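Reading time: 2 min

Do I have to check the grippers every time I sit down?

Yes please, every time, even if you've only popped out for a cup of tea! Give both jaws a gentle squeeze and look over the printed markers for scuffs.
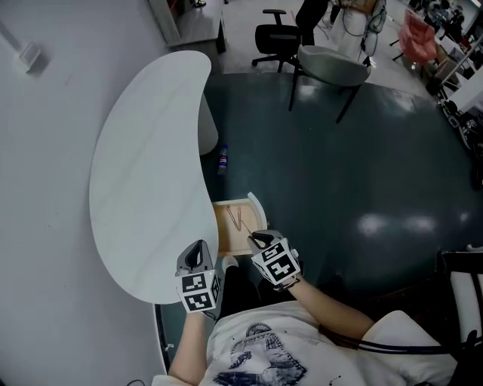
Tania Kodikara
Session standards lead, Dronura

How fast should I go with drawers?

Slower than you would at home, I'm afraid. Keep the marker faces uncovered, keep your sleeves clear, and do take a proper break after 20 minutes (we really do mean it).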